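Two arms, one table: notes from a month of teaching

August was my first full month on the two-arm table at Treradura, and several people have asked what I do all day. The short answer is that I move robots around by hand or by pendant until they have seen a task enough times, and then I set the table again and do it over. The longer answer is below. It's mostly a record for myself, so skip around.

The job came to me sideways. I was doing test fixtures for another group, and Orsolya Győri needed someone who could sit with one task for hours and not get sloppy. She runs the demonstration work for the project we call Kaijage, where all the tasks are things you would do in a kitchen. Put a cup on a stand. Move a lemon from the board to a bowl. Fold a cloth. They sound easy until you try to do them through an arm that isn't yours.

By hand or by remote

There are two ways I show the arms a task. In the first one I put the arm in its free-drive mode, take hold of it near the wrist and walk it through the motion. In the second I stay off to the side and drive it remotely.

By hand is faster to learn. You can feel where the arm doesn't want to go, and you stop short of it. The trouble is that your own body ends up in the way. I lean over the table, my sleeve covers the cups, and the overhead view for that run is useless. With two arms it gets worse, as I have only two hands and each arm really wants both of them.

Remote is slower for the first week or so. My early runs at picking up a cup took so long that Orsolya went and got coffee during one of them and came back before it ended. You lose all the feel. What you get in exchange is a clean view of the table and motions that the arm can repeat without a person holding it up. I now do most of the two-arm tasks by remote and keep hand guiding for the single-arm ones and for finding a good starting pose.

What counts as a good run

I had the wrong idea about this at first. I thought a good demonstration was a perfect one, straight to the object, close, lift, place, done. I recorded a lot of those. The trained policy was fine as long as everything was where I had put it, and when a cup was a finger's width off it closed on air and carried on with the rest of the task holding nothing.

So now a share of the runs start badly on purpose. I bring the gripper in too far to the left, stop, back up, and come in again. I also pause before closing, which I used to think was wasted time. Orsolya's rule is that a correction has to look like a correction, with a clear stop and a clear second approach. Wandering around over the object until it happens to line up doesn't count, and she throws those out.

We finished August with 1,069 recorded runs. After review we kept 758. A lot of the rejects were my fault and came from the first week, before I learned to keep my speed even. The rest were dropped objects, cables catching, and runs where I forgot what I was supposed to be showing and did a different task very nicely.

Setting the table

More of my day goes into the table than into the driving. The brown paper gives us a plain matte surface and it's cheap to replace. It also wrinkles, and a wrinkle under a cup will tip it, so I smooth it down every time I clear things away.

The cups, the mug tree, the cutting board and the fruit all get moved between runs. I used to do this by eye and found I had habits. The board always ended up on the same side and the cloth was always square to the table edge. Now I work from a printed list of layouts.

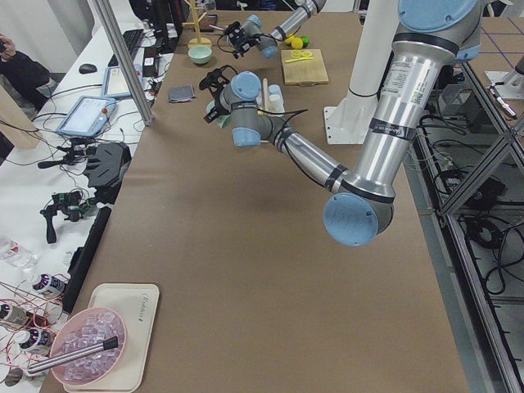

Things I would tell someone starting out

1. Put the pendants where you can reach them without looking. You will be watching the gripper when you need the stop button.

2. Check the cables on the wrist before each block of runs. Turn the wrist all the way in both directions and watch for anything pulling tight. I lost most of an afternoon to a camera lead that came loose only when the arm reached across the table.

3. Open the gripper wider than you think you need. With cups standing close together you'll want to squeeze in with a narrow opening, and you'll knock one over with the outside of a finger.

4. Decide which arm goes first and say it out loud. On two-arm tasks I kept starting with the far arm one time and the near arm the next, and the model learned to hesitate between them.

5. Do ice last. It melts, it slides, and it gets the paper wet. We keep it in a bowl on a tray, and I still end up changing the paper afterward.

6. Stop when you get tired. My limit is 5 blocks a day. I tried a sixth twice, and nearly everything from those blocks was thrown out in review.

Where it stands now

Cup placing is in decent shape. The arm gets a cup onto the stand most of the time and recovers from a missed first grasp more often than it did in July. Lemon slices are hard. They're thin and they lie flat, and the gripper fingers have to come in nearly level with the board. I have 354 kept runs that involve fruit in some way, and too few of those are slices, so that's what I'll be recording next.

The cloth is still bad. It folds over once and then both arms let go too early. Orsolya thinks my release is too quick in the demonstrations, and having watched a few back at half speed, I agree with her. I'm going to redo that set from the start with a longer hold at the end of each fold.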